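Clearing up after a long lunch

2019-03-05

We had eleven people to lunch at the flat in Onham last month and I have been meaning to write down how the clearing up went, partly so that I do it the same way next time. The food was fine. I made the tomato and tamarind thing with rice, two vegetable dishes and a pot of dal that could have fed the street. The washing-up was the part I got wrong, at least for the first hour.

The kitchen is small. There is one sink with a short draining board on the left, and the wooden table, which is where everything has to go if it isn't in the sink or the cupboard. When we moved from Bravgate I thought the table was too big for the room. Now I would not be without it, though I do wish I had oiled it before the winter. Anything that drips on it and is left overnight leaves a mark. There is a ring near one end from a pan of stock that I have tried to get out with everything, and I have stopped trying.

What I used to do was pile everything up beside the sink as it came through from the other room. Plates on bowls on plates, with forks sticking out. By the time the guests had gone home, the sauce had dried on and the pile was too high to move. I would then run a sink full of hot water and it would be orange after four plates.

My aunt Yamuna Palaniappan ran the kitchen at a small boarding house in Pletatham for years and she does not pile. She uses trays. Each tray has a job and a plate goes from one to the next. She told me this in February, while drying her hands on my good tea towel, and I wrote it on the back of the gas bill.

Her order is more or less this. Scrape first, into the food bin, with a spatula and not with a fork. Put the scraped plates flat on a tray, no more than a few at a time, so that sauce from one doesn't get on the bottom of the next. The underside of a plate is the bit that everyone forgets and it is the bit that marks the table. Have a second tray with liquid in it for the things that need soaking, and leave them alone until the plates are done. Glasses get washed before any of this, while the water is clean.

I bought two trays for it from Kaimal, the hardware shop near the bus station. It has been there as long as I can remember and still writes the receipts by hand. I asked for two the same and the man said he did not have two the same, so I came home with one blue and one black. As it happens I like having different colours. The blue one is for plates waiting their turn and the black one is for soaking. My husband can follow that without asking me, and so can my nephew when he is here.

Some notes from using them since.

The soaking liquid goes brown very quickly and it looks worse than it is. I change it when I can't see the bottom and something still needs to go in. Bits of food come off and sit at the bottom, so I tip it through the old sieve before it goes down the sink. We had the drain cleared once and I would like it to be only once.

Water collects in the plate tray as well. I tip it out between lots if I remember, and if I don't then I get a wet sleeve.

Keep the two trays close together. I had them at opposite ends of the table to start with and there was a trail of drips from one to the other. Side by side there are still drips but they are in one place, and a cloth deals with them. 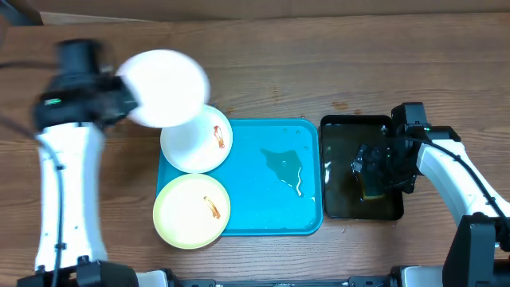
Filed under: Kitchen and table

Tomato sauce is the stubborn one. There are two plates in the blue tray with streaks of reddish or orange sauce still on them, and the black tray beside it is at the stage where I would be changing the liquid. The dark drips on the wood just above it are the sort I wipe at once, after what happened with the stock pan.

For the sauce I use cold water first and then warm. Yamuna says warm first. We have each tried it the other's way and gone back to our own. On white plates I sometimes use a little bicarbonate on a damp cloth, left for as long as it takes to put the glasses away. It takes the orange off well enough, though it does nothing for the plastic tubs, which have been orange for years and will stay so.

The next lunch is for my cousin's birthday and there will be fewer of us. I am making lemon rice, which hardly marks a plate at all, and I still need to go back to Kaimal for a new sieve - the handle on the old one has started to come away.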